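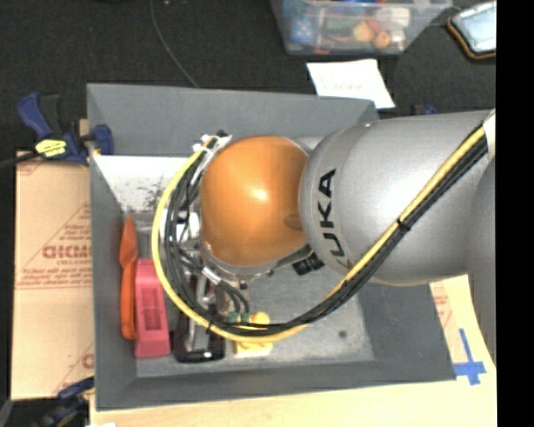

Portela Institute Opens Free Course on Reading the Psalms Across Traditions

FLUDUVLEY – The Portela Institute for Religious Study will open enrollment in July for a free course on how Jewish and Christian communities read the Book of Psalms. The course will be taught in the evening at the institute's reading room in Fluduvley and will be open to adults of any religious background, or none.

The course is titled "One Book, Many Rooms." It covers 40 psalms over two terms. Each session takes up one or two psalms and looks at how they have been translated, sung, prayed and explained in synagogues, monasteries and parish churches. Students will read in English. Hebrew, Greek and Latin terms will be explained as they come up, and no earlier study of those languages is needed.

"Most people who come to us know five or six psalms well and have never read the rest," said Genivaldo Caldeira, director of the institute. "They know the shepherd psalm from funerals. They may know Psalm 51 from Lent or Psalm 150 from choir. We want them to read the angry ones and the long ones too, and to hear what other readers have done with them."

The first term begins with the numbering of the psalms, which differs between the Hebrew text and the older Greek and Latin versions. It then moves to psalms of lament, psalms tied to pilgrimage, and the psalms used in the daily services of both traditions. The second term deals with harder material, including the psalms that call for the punishment of enemies. Two sessions are set aside for Psalm 119, the longest in the book, and its use of the Hebrew alphabet.

Classes start at 7 p.m. and run for 90 minutes, with the last half hour given over to discussion. Students will be asked to read the assigned psalm aloud at home at least once before each class. There are no exams. Those who attend both terms and turn in a short written commentary on one psalm will receive a certificate of completion from the institute. The certificate does not carry college credit.

Odair Nogueira will teach the course. He has taught biblical literature at the institute for 12 years and is the author of its study guide to the Book of Job. He will be joined by guest speakers from Jewish, Catholic, Orthodox and Protestant congregations in the area.

"I don't ask anyone to leave their beliefs at the door, and I don't ask anyone to defend them," Nogueira said. "A rabbi and a Benedictine can disagree about who is speaking in Psalm 22 and both have good reasons from the text. I would like students to be able to state both sets of reasons fairly."

The course follows a shorter pilot held last year, which drew 309 applicants for a much smaller number of seats. In response, the institute has added a second weekly section and will post the reading list and lecture notes on its website for people who cannot attend in person. Lectures will not be streamed.

Students will also be able to use the Purno Collection, a gift to the institute of 1,268 printed psalters, prayer books and commentaries. Most of the collection dates from the 18th and 19th centuries. It includes bilingual Hebrew-English prayer books, metrical psalters with tunes, and a number of family copies with handwritten notes in the margins – births, deaths and, in one case, a record of the weather. The volumes may be read on site during opening hours but may not be borrowed.

The course is paid for by a grant from the Hisance Fund for Adult Learning, which covers teaching costs and printed materials for 3 years. Students will need to bring their own Bible or Tanakh. Any full translation is acceptable, and Nogueira encourages students to bring different ones. A small supply of loan copies will be kept in the reading room.

Enrollment forms will be available at the institute's front desk and on its website. Places will be given in the order that forms are received, with a waiting list for each section. The reading room is on the ground floor and has step-free access. Large-print handouts can be requested on the form.

About the Portela Institute

The Portela Institute for Religious Study is an independent center for adult education in scripture, theology and the history of religion. It is not affiliated with any denomination. Its library and reading room are open to the public.

Press inquiries: Press Office, Portela Institute for Religious Study, Fluduvley. Interviews with Genivaldo Caldeira and Odair Nogueira can be arranged on request.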